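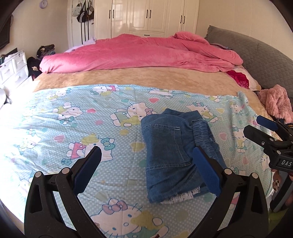 4.2 Comparison of finger pads on hand-held grippers in home bedrooms

The bench results of Section 4.1 were obtained on a flat table with a plain cover. It was not clear to us whether they would hold on a bed, where the support is soft and the fabric under the object moves together with the object. For this reason we repeated the comparison in private homes, with the same pair of hand-held grippers and the same two types of pad. The first type, named Windora in this paper, has a textured surface. The second type, named Lendix, is smooth and a little softer. Both are fixed to the same parallel linkage, so the opening and the closing force are not changed when the pads are exchanged.

The task was to pick up a folded garment from a made bed, carry it over the edge and put it down without opening the fold. We selected jeans, a knitted sweater and a cotton shirt. Jeans were included on the advice of Jouko Leinonen, who had noticed in the Kallio pilot that thick seams keep the jaws from closing evenly. The operator held one gripper in each hand and was asked to approach the garment from the near side of the bed, with the jaws fully open. No instruction was given about which layer to grasp first.

Figure 3 gives a view from the camera of one gripper in the jeans condition. The textured pads are mounted, and the second gripper is visible at the right in the hand of the operator. The right pad already overlaps the lower part of the jeans in the image, while the left pad is above the empty sheet. This kind of view was difficult for our contact labeling. Overlap in the image does not mean contact, and with a single camera on the tool the height of the pad above the fabric cannot be read directly. We therefore marked the start of contact only when the fabric was seen to deform near the pad.

The same figure also shows why we did not use color segmentation for the garments. The bed sheet has a light blue ground with printed cats, hearts and white dots, and the denim is blue too. The light from the left is strong enough to wash out a part of the print. In an early test our segmentation model joined the garment with the sheet in many images, and it sometimes returned one of the printed figures as a separate object. We kept such sheets in the study. Households use them, and a policy trained only on plain bedding would meet them sooner or later.

With the Windora pads the fold was kept in 83 percent of the trials, and with the Lendix pads in 78 percent. The difference is small, and we do not wish to draw a strong conclusion from it. More informative is the way in which the trials failed (Table 2). The smooth pads mostly slid on the top layer and closed on nothing. The textured pads held the top layer well, but they sometimes pulled it away from the lower layers — the garment was lifted, and the fold was lost. Frayed or distressed areas of the denim made this second failure more frequent, as loose threads could catch on the texture. For the sweater the two types were almost equal.

Operators had also their own opinion. Most of them preferred the textured pads for jeans and the smooth ones for the shirt, and two of them asked if it was possible to mount one pad of each type on the same tool. We tried this for a short time in October with the Hernon linkage, but the jaws did not close in a symmetric way and we stopped the test.

A limitation of this section is the support itself. We did not measure the stiffness of the mattresses, and on very soft beds the operators pressed the fingertips deep into the bedding in order to get under the garment. The pad is then bent by the bedding before it reaches the fabric, and its texture probably plays a smaller role. On firm beds the motion was closer to the one seen on the bench, and the order of the two pad types was the same as in Section 4.1.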